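The fault showed up in December, on cycle 267 of a run that was meant to reach 500. Cristian Grajales was at the bench in Corkville when the right gripper closed and stayed closed.

"It reported open," he says. "The fingers hadn't moved. I trusted the number for far too long."

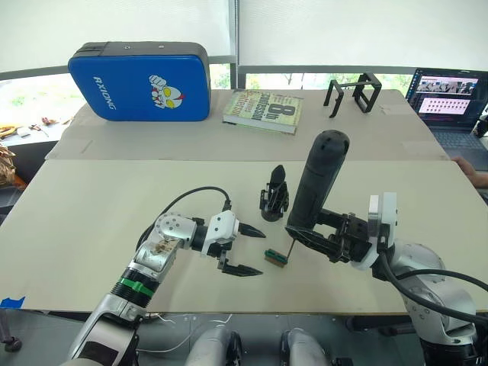
Jakubowski puts it down to the limits in the Faltent controller, which allowed two retries at full current before stopping. Grajales agrees in part – he had set those limits himself.

"A stuck gripper is a nuisance. One that thinks it's open will pull the other arm along with it."

The stop button was in reach and no one was hurt.

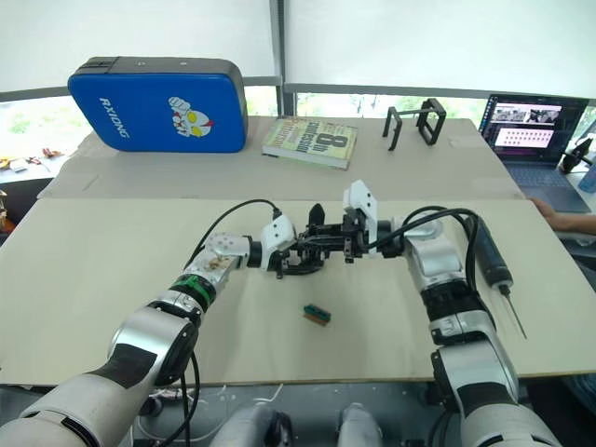 *Both arms working close together over the small block.*

Since then he has checked the drive before every run. The rack and pinion sit in the open between the fingers, so grit can get into the teeth, and he goes along them with a brush. Guretti has sent a new encoder cable.
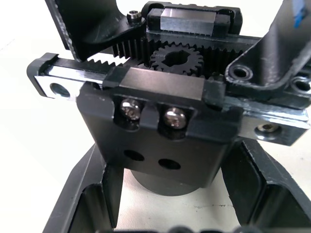
Retries are now off altogether. "If it misses once, it stops," Grajales says. He also looks over the two cross-head screws side by side on the front plate, and marks them in the log. The last run got to 1590 cycles – he ended that one himself, to go home.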